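Home Guides Downloads Spare parts Contact

Section 3. Setting up the Vetska label printer for the first time

Before you start, choose a flat and steady place for the printer. Leave 30 cm free behind it, so that the labels can come out and the cable is not bent. Do not put it near a window with strong sun – the heat makes the labels curl.
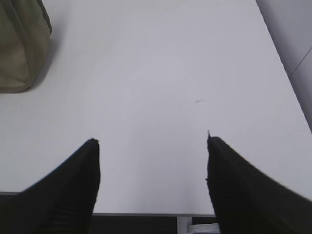

1. Open the lid by pressing both side buttons together.
2. Take out the orange transport lock. Keep it, you will need it if you send the printer back to Rernura.
3. Put the label roll on the holder, with the labels facing up.
4. Pull 11 cm of the label strip over the roller and close the lid until you hear a click.

Note: A full roll has 3000 labels. If you use a smaller roll, turn the grey ring on the holder to the position S.

Caution: The cutting edge is sharp. Keep your fingers away from it when the lid is open, also when the power is off.

The power supply, the cable and the cleaning cards are packed separately from the printer.

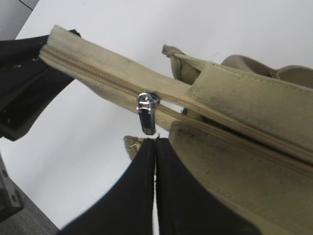 5. Connect the power supply first, then the USB cable.
6. Hold the feed button until the light becomes green. One empty label comes out.
7. Install the Gashaw driver on your computer and choose "Vetska" in the list of printers.
8. Print a test label. If the text is too pale, raise the darkness by one step and print again. Please do not start with the highest value, it wears the print head.

Note: Clean the roller after every 100 metres of labels, and each time you change the type of paper. 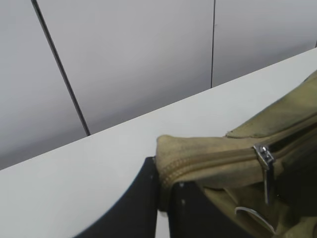

Fig. 3: White tabletop next to a pale grey wall.

If the printer stands on a shelf, check that the shelf does not shake during printing. In our Prindley workshop we had crooked labels for this reason only.

Text of this section: Kuldeep Bajpai. Last changed in December.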